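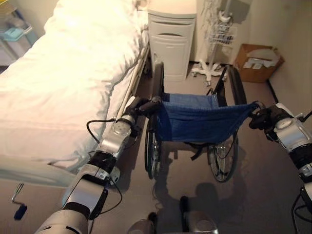
Tape room notebook, Vindlow transfers
May 2023

Carried on with the Ponden regional finals. The Mandberg shelves are finished apart from the ones with no labels, which are in the grey crate by the door. Total on the list now stands at 692 cassettes, up from last time after Esko found another box under the bench. I have given those the next run of numbers and not tried to slot them in by year. If we renumber again we will lose track of what has already been sent out.

Deck 2

Still dropping the left audio channel when warm. Cleaned the heads and the pinch roller, ran the test tape twice, no change on either pass. Swapped the output lead with the one from deck 1 and the fault stayed on deck 2, so it isn't the lead. Esko thinks a dry joint on the audio board. He had the lid off and pressed along the edge of the board with the end of a plastic pen and got the channel back for a few seconds, then it went again. Left it switched off with a note on it. Please don't use it for anything with a presenter on the left and the music on the right, and the early finals were nearly all recorded that way.

Deck 1 fine. Tension a little high on rewind. I am letting tapes run through at play speed and not using fast wind on anything with the brown leader.

Transferred

Tape 151 to tape 157 done and checked. Notes:

151 — heats, clean, starts over bars, one dropout in the second song.
152 — same heats, second reel. Sound low throughout. Transferred flat, no gain added.
153 — not what it says on the box. Box says final, tape is a studio rehearsal with the judges' chairs being moved about and the floor manager reading out the names. No titles. Kept it.
154 — final, part one. Good.
155 — final, part two. Sticky. Stopped after the interval and baked it, second attempt went through with one head clog at the voting. Joined the two captures there. The join is in the log and should be visible to anyone who looks for it, I haven't tried to hide it.
156 — the final again, but an off-air copy with the advertisements left in. See rights below.
157 — blank for the first part, then the end of a weather bulletin, then the results show without its opening. This may be the only copy of the results show for that year.

I had planned to get further but 155 took most of the afternoon.

Rights

Hertta has been through the contracts folder. What we have from her so far:

Vindlow held the broadcast rights for Ponden and the district for the years it ran the contest with Mandberg as sponsor. When Mandberg pulled out, the contest carried on for 6 more years under the Suominen agency, which kept the recordings but only licensed the station to show each final once and repeat it once. So the tapes on our shelves from the Suominen years are ours as objects, and what is on them is not ours to put out. We can copy them for preservation. We can't put them on the public viewing terminals, and we can't give clips to the news desk, who asked again this week.

The off-air copies are another matter again. Somebody at the station recorded them at home and brought them in, and the advertisements belong to whoever made them. Hertta's advice is to capture the whole thing as it stands, mark it closed, and make a second file with the breaks taken out in case the programme itself is cleared later. I would sooner not make second files until we have to. We are short of space on the array as it is, and cutting can be done from the master at any time. We didn't settle it. For now, whole captures only.

One letter in the folder says the station would lose the contest altogether if the presenter was not replaced before the next series. There is no reply filed with it. The presenter is the same on the tapes either side of that date, so either the agency gave way or the letter was never sent. It's on headed paper but unsigned. Scanned it and put it with the year it belongs to.

Catalogue

The database now has 3,067 entries including the paper items. The contestant names are the weak point. The running orders spell them one way, the captions on screen another, and the newspaper cuttings a third. I've been taking the on-screen caption as the main form and putting the others in the variant field. Where there is no caption (heats, mostly) use the running order. Don't correct from memory, even where you know the family.

Town names as spoken. Ponden is given as Upper Ponden in two of the early heats, leave it that way in the description and use Ponden for the place field.

Esko would like a field for which judge was in the chair. I have no objection but it means going back over everything already done, and I'd want someone else to do it.

To do

Order pinch rollers, two if they have them.
Esko to take the audio board out of deck 2 and go over the joints.
Bake 158 and 159 overnight before trying them, same maker and same year as 155.
Ask Hertta whether the rehearsal on 153 counts as a programme under the Suominen terms. It was never broadcast as far as I can find.
Tell the news desk no, in writing this time, and copy in Hertta.
Unlabelled crate: play the first few minutes of each, write down what is there, nothing more for now.
Checksums for the last batch did not run. The script stopped at a file with a comma in its name. Renamed the file and started it again before I left, so check the result first thing.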